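Workshop and Kitchen Tips: When the Arm Drops a Utensil

Most of the calls we get about bench arms in home kitchens and teaching kitchens concern one fault. The hand closes on a spatula or brush, the lift begins normally, and the tool slips out at some point in the travel. The notes on this page cover that fault and two related ones: cable snags and crushed handles. They apply to any multi-fingered hand on a jointed arm. Menu names are those of the Turngate controller.

Before touching anything

Press the stop button and wait for the joints to lock. Do not reach under a raised arm to retrieve a dropped tool. Some arms sag a little when the brakes engage, and a sag at the shoulder is a much larger movement at the fingertips. If the hand is still holding something, support the tool from the side before you open the grip.

A green light on the hand does not mean it is safe to reach in. On most models it reports power and communication only. Check the manual for your own unit and write the meaning of each light on a card near the stop button.

Slipping during the lift

Start with the handle. Cooking oil, dish soap residue and silicone spray all lower friction enough to defeat a grip that held the day before. Wash the handle in hot water with plain detergent, rinse twice and dry it fully. Wipe the finger pads with a lint-free cloth and isopropyl alcohol. Let them air dry.

Next, check where the fingers land. A grip taken near the top of a long handle leaves the heavy end swinging below it, and the swing works the handle loose. Move the grasp point down as far as the holder allows. Thin handles need a lower approach than thick ones and a slower close.

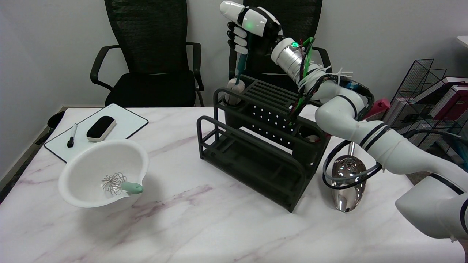 If the slip continues after cleaning, look at the log. Fault 423 is a grip force timeout: the fingers reached their commanded position without reaching their commanded force. The usual cause is a handle thinner than the value entered in the tool table. Measure it with calipers at the grasp point and enter that number. Do not raise the force limit to clear the fault. The limit is there for your fingers as well as for the handle.

Fault 890 is a different matter. It reports a sudden loss of load, and it will appear once for every real drop. If it appears with the tool still in the hand, the wrist sensor needs to be zeroed. Zero it with the hand empty and the arm in its home pose.

Holders that tip or drag

A light container can rise with the tool. The fingers pinch the rim along with the handle, or the head of the tool catches on the way out, and the whole thing comes up and falls. Seat the container in a fixed cup or ring where possible. A weighted base also works. Keep one tool per container until the pick is reliable, then add others one at a time.

Polished metal can confuse depth cameras. If picks fail only at certain hours, turn the overhead light off and repeat the test before changing any settings.

Cable snags

Run the arm by hand through its full travel with the power off, if your model allows it, and watch the cables at every joint. A cable needs slack on the outside of the bend. Zip ties should be snug enough to stop sliding and no tighter. Replace any tie that has left a dent in the insulation. Loops hanging near the table should be clipped up before the arm is run again.

Chun-yin Sin, who services units at the Plemthorpe teaching kitchen, logged 7 stoppages in March. Four were traced to a single cable that pulled at the wrist connector when the hand rotated past vertical. The connector was reseated and the rotation limit reduced. The fault did not return.

Crushed or bent handles

Hollow plastic handles fail first. Look for white stress lines at the grasp point and discard the tool if you find any. Food-contact tools with cracked handles should not be glued.

After any repair

Run ten picks at quarter speed, then ten at half speed. Record the result of each. Return to full speed only after both sets are clean.

Page revised 11th November. Corrections to Chak-lun Siu, Lestirell service desk, extension 2083.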